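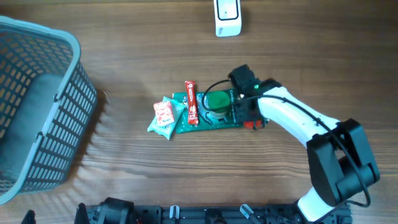
Moataz Badawi wrote to us in April that he opened his basket on the kitchen table and for the first time found the sweet things and the washing things not smelling of each other. We were very happy with this letter, and it hangs now next to our packing table.

About us

Hurnorard is a small grocery packing service. We pack household orders for people who cannot go to the shop or do not have time for it. Shaimaa Tawfik and Wael Ouali started it with 2 tables and a borrowed van. Today we serve 517 households, and most of them order every week.

How we pack

Small items are our specialty. A sachet, a chocolate wafer or a flat refill pouch gets lost easily under bottles and cans, so we put them in the basket separately and we check them against the order list. Flat pouches lie at the bottom. Bars stand at the side, where they do not break. Soap, laundry products and fabric care go in their own basket, also when the order is very small.

We use plastic baskets with open sides and a folding handle. They are easy to wash, and you give them back to the driver at the next delivery. Please do not keep them for toys! We know that they are practical.

Our people

Shaimaa is responsible for the orders and the telephone. Wael drives and plans the routes. Marwa Ramadan teaches new packers, and it takes 10 days before a new colleague packs alone. Last year we packed about 3,000 baskets.

Visit us

Our packing room is behind the Zerouali bakery, second door. You can come on weekday mornings to collect your order or to return baskets. If something is missing from your order, please tell us the same day and we will bring it with the next van.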